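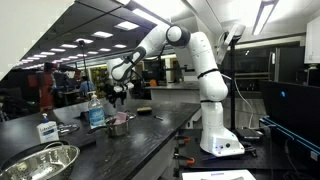 Ustalside's last filling station changes its pumps over in August

Drivers in Ustalside will notice some changes at the Bovden forecourt on the Skarkix road this August, when the station stops selling its old super unleaded and gives the two freed-up pumps over to a second diesel line and a new paraffin dispenser. It has been talked about in the village since the winter, and it is good to be able to say at last what is happening and when.

The station will stay open all the way through the work, which is a great relief to everyone who remembers the long closure when the canopy was replaced. There will be 3 days when only the pumps nearest the shop are in use, and on those mornings the station will open at 6am instead of 7am so that people on their way to work aren't kept waiting behind the farm traffic. Liesl Leitner, who has managed the site for Bovden through two owners and more frozen hose nozzles than she cares to remember, asks that anyone filling a lot of cans at once comes after ten o'clock if they possibly can.

The reason for the change is simple enough. Super unleaded has been selling very slowly in Ustalside, and petrol doesn't keep for ever. The lighter parts of it go first, which is why a tank that has stood for months can make an engine hard to start, and a slow-selling grade sitting underground has much the same trouble on a bigger scale. Over the past year the station sold only 3617 litres of it, a good part of that to visitors in the summer. Diesel, meanwhile, has had queues at harvest time for as long as most of us have been driving.

"I did feel a bit sad signing it off, I'll admit," said Liesl. "There are a handful of regulars with older cars who are very fond of it, and I've talked to as many of them as I could catch. But I can't in good conscience sell people something that's been sitting about."

Ordinary unleaded is staying exactly as it is, on the same pumps and at the same side of the forecourt. If your car's handbook asks for super - it will usually be printed inside the fuel flap as well - the nearest place to get it will be the Trịnh garage, 21 miles away on the coast side. Oanh Ngô, who runs the workshop there, is happy to be rung up by anyone who isn't sure whether their car needs it or simply prefers it. She tells us that most of the calls she has had so far have been the second sort, and that she doesn't mind a bit.

Owners of older cars and motorbikes may also like to know that Dušan Dvořáček is giving one of his evening talks in the village hall, at 7.30pm, on looking after fuel systems that weren't designed with modern petrol in mind. Those who came to his last one will remember that it ran well past the tea, and he has promised to bring the cracked hoses again (and to leave the carburettor at home this time). Entry is free and there is parking behind the hall, though the bottom gate sticks and needs a firm push.

The paraffin dispenser has been asked for most of all by the households up the valley who heat with it, and who have been buying it in small containers at a much higher price. Some 163 of them signed the letter that Afia Asamoah took round last autumn, in what she describes as the wettest fortnight of her life. "I wore out a pair of boots on it, so I shall be first in the queue," she said. Please bring a container that is meant for paraffin and clearly marked, and never one that has had petrol in it, even if it has been rinsed. The staff will have to turn those away.

The air line and the car wash aren't affected. The loyalty stamps given with super unleaded will still be honoured until the end of the year, and can be put towards anything in the shop except tobacco and fuel. Xuân Trương at the till has a drawer of spare cards for those whose old ones have been through the wash.

Questions about the work can be left with the shop at any time before 8pm.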